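The Jultstead Carpet Sweeper, After a Winter of Crumbs

My grandmother had a carpet sweeper that lived behind the pantry door, and I can still hear the little clatter it made when she ran it under the table after Sunday dinner. So when my neighbor Gregor McIver told me he'd bought a new one made by a small outfit called Jultstead, I went straight next door to try it out, and then (of course!) I came home and ordered my own.

It's a push sweeper, no cord and no battery, with two spinning brushes underneath and a pair of dust pans that drop open when you press the lever on top. I paid $178, and yes, that made me swallow hard. You can get one at the discount store for a fraction of that. But I had been through 4 of the cheap ones over the years, and every last one lost its bristles or got a wobbly wheel, so I talked myself into it over a cup of tea.

Putting it together took me 13 minutes, and most of that was spent looking for my glasses. The handle comes in three pieces that screw into each other, and the top one has a nice cork grip that's easy on my hands. I do wish the handle were a bit longer. My husband Houshang is a tall man and he stoops over it like he's looking for a dropped coin, though he's a good sport and still does the hallway.

On low carpet it is a joy. Crackers, dry rice, pine needles, the paper dots from the hole punch — up they go in one or two passes. It's so quiet that I can run it at six in the morning while the rest of the house is asleep. On the thick rug in our bedroom it's another story. The brushes bog down and I end up pushing hard enough to count it as exercise, so that room still gets the vacuum. Long hair winds around the brush and has to be snipped off with sewing scissors every couple of weeks, and pet hair is hit or miss. We keep a cat, and I'd say it gets most of what she leaves.

Emptying it is where I'd mark it down a little. The pans open wide, but fine dust clings in the corners and you have to tap it on the edge of the trash can, outdoors if you can manage it. My friend Adom Ofori lines his with a strip of wax paper, and I may try that come February when I do my big clean.

I'd buy it again, I think, for a house like ours with a lot of flat carpet and a lot of snacking.

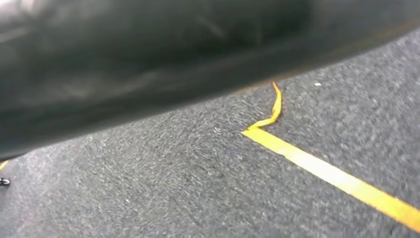
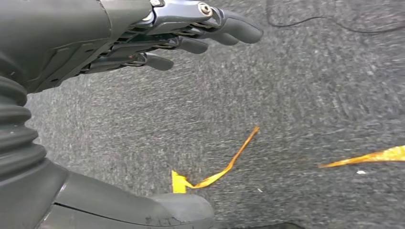 Can you buy replacement brushes for it?

They're sold in pairs on the Jultstead site, and mine came in a plain box with a little card showing how to snap them in. You don't need any tools for the job, just a firm thumb.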